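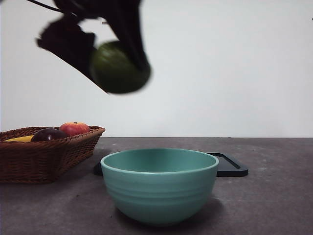

Abb. 1: Geflochtener Obstkorb, türkisgrüne Schüssel, grünes Obst über der Tischplatte.

Flovero: Obst, Korb und Schüssel

Kurzbeschreibung
Flovero ist eine Bildsammlung zum Umräumen von Obst zwischen Korb und Schüssel. Erfasst sind Obststücke, Behälter und Untergrund. Die Sammlung gehört zur Reihe Ultow (Haushaltsgegenstände auf Tischhöhe) und umfasst 756 Bilder mit 14 Objektklassen.

Gegenstände
Korb: rechteckig, warmes Braun, gerollter und geflochtener Rand, nach unten leicht verjüngt. In Abb. 1 liegen darin eine Banane, ein rot-orangefarbener Apfel mit gelblichem Anteil und eine dunkel purpurrote Frucht.
Schüssel: rund, tief, gedämpftes Türkisgrün. Klasse "schuessel", ohne Materialangabe.
Tischplatte: dunkelgrau meliert, mit helleren Sprenkeln und leichten Scheuerspuren. Die Spuren werden nicht annotiert.
Wand: glatt, hell grauweiß. Klasse "hintergrund".

Annotation
Jedes Obststück erhält eine Maske und eine Klasse. Verdeckte Teile werden nicht ergänzt; maßgeblich ist die sichtbare Kontur. Ragt eine Frucht über den Korbrand, endet die Maske am Flechtwerk. Schatten zählen zum Untergrund.
Bei unsicherer Sorte gilt die Sammelklasse: "obst_gruen" für Limette oder kleinen grünen Apfel, "obst_dunkel" für Pflaume oder dunklen Apfel. Bewegungsunschärfe wird mit dem Attribut "unscharf" vermerkt, die Maske folgt dann dem äußeren Rand der Unschärfe.

Aufteilung
Test: 200 Bilder
Validierung: 100 Bilder
Training: alle übrigen
Bilder derselben Abfolge liegen stets im selben Teil.

Bekannte Einschränkungen
Grünes Obst vor der Schüssel wird in der Vorannotation gelegentlich der Klasse "schuessel" zugeschlagen. Die Korrektur steht für den Ordner amaral noch aus. Reifegrad, Gewicht und Druckstellen sind nicht erfasst.

Versionen
Februar: Klasse "obst_dunkel" eingeführt, Ordner flakurberg neu sortiert.
Davor: Erstfassung mit getrennten Klassen für Pflaume und dunklen Apfel. Alte Masken bleiben lesbar, die Klassennamen sind vor der Auswertung umzusetzen.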